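片库通讯·技术栏

《Marnus》五声道混音重制说明

Jokness 工作室本月完成了冒险片《Marnus》的声音重制。该片原始混音为单声道光学声轨,此前发行的各版影碟均直接沿用,高频在7千赫以上基本缺失,对白段落有明显的底噪起伏。本次重制以片厂保存的三条分轨磁片为素材,对白、音乐、效果各一条,由 Hui-mei Ko 负责转录与校准。

磁片的保存状况不一。音乐轨最好,全片仅两处接头脱落;对白轨有收缩,转录时改用可调间距的走带轮,逐本测定收缩率后再作速度补偿。效果轨第四本缺失,以光学声轨的对应段落填补,经均衡处理后与前后本衔接。填补段位于吊桥一场,时长31秒,细听可分辨出频宽变窄。

对白轨的降噪幅度有意压低。初版试混曾将底噪整体下拉,结果洞穴段落的自然混响尾音被一并削去,人声发干。终版只处理60赫兹交流声及其谐波,胶片本身的嘶声予以保留。

声场分配方面,对白全部置于中置声道,音乐展开至左右前方,环绕声道仅用于洞穴、风暴与追车三场。追车一场的引擎声在原分轨中与枪声混在一起,无法拆分,因此只做声像移动,未另录新素材。低频效果声道的信号全部由原轨滤出,截止频率设为70赫兹。

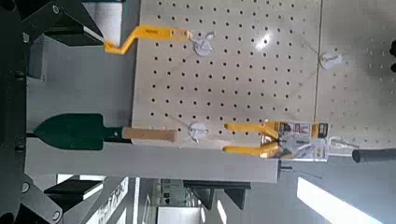

洞洞板上的黄色曲柄形金属杆与白色卡扣

画面部分未作新的扫描,沿用 Clirkum 公司五月交付的母版,仅修正了片头字幕的抖动和第二本换本处的一格错位。声画同步以场记板击打点为准逐本核对,偏差控制在一格以内。片尾曲一段的原始偏差较大,经与剪辑记录比对,确认为当年套底时的误差,已按记录改正。

原单声道混音同时收录,未经降噪,仅校正了转录电平。习惯旧版的观众可在声音菜单中切换。两条声轨的对白响度已对齐,切换时无须调整音量。评论音轨由 Yeh 资料馆提供,内容与旧版影碟相同,开头缺失的一句未能补回。

字幕文件依据对白本重新校订,地名译法与前作统一。旧版中两处将角色台词误标给画外音的问题已更正。

新版定于2019年11月20日起供会员借阅。借阅编号沿用旧版,末位改为字母B,归还时请与旧版碟片分盒放置。放映场地如需影院用数字拷贝,请另行填写申请表,并注明还音系统的声道配置;仅有双声道设备的场地,建议选用原单声道版本。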